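Ferneck sequel heads to theaters with a new ending and old doubts

The second Ferneck movie will open in September after all, distributor Dravwood says, and it will come with a different final act from the one shown to preview audiences over the winter. The company calls the new version "the movie fans have been waiting for." Fans might remember that Dravwood said much the same thing about the old version.

The first Ferneck was a small, moody thriller about a ferry pilot who stops sleeping. It did modest business, found a second life at home and is now talked about as if everyone had loved it from the start. They had not. Plenty of reviewers thought the middle hour dragged, and this writer was one of them. A sequel was announced anyway, delayed twice, and then went quiet.

What came back is longer. The cut now going to theaters runs well over two hours, and the studio says it includes up to 67 minutes of footage that was not in the preview version. That is a lot of movie to find lying around. Either the earlier cut left out half the story, or a good deal of new material was shot in a hurry, and Dravwood declined to say which.

Director Annelore Hollmann, who also made the first one, was not much clearer. "The ending changed because the movie changed," she said by phone. Asked whether the preview scores had anything to do with it, she said she had not read them. Pillora, the production company, did read them, and has been happy to share the good parts. It says 496 people filled out cards and that most of them would recommend the picture to a friend. It has not said what they wrote about the last act.
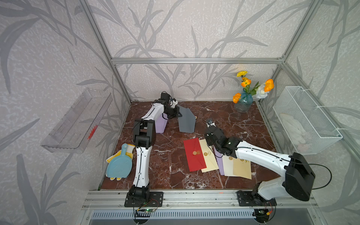
PORTLAND, Ore., May 3, 2022

Tickets for the first public showing of the new cut go on sale this week, with 1000 seats set aside for members of the Ferneck fan club. They will pay full price. The club's newsletter described this as a thank-you gift.

The showing will be followed by a talk with Hollmann and composer Xiong, whose score for the first movie was the one thing nearly everybody agreed on. Xiong's music is back for the sequel, though it was recorded before the ending was replaced. Pillora says the final reel has been "musically adjusted," a phrase that could cover anything from a new cue to turning the volume up.

There is also an online petition, with 3504 names on it at last check, asking Dravwood to release the preview cut as well. Few of the people signing can have seen it, so it is hard to know what they are so eager to defend. Dravwood says it has no plans to put out a second version. It did not rule one out for the home release.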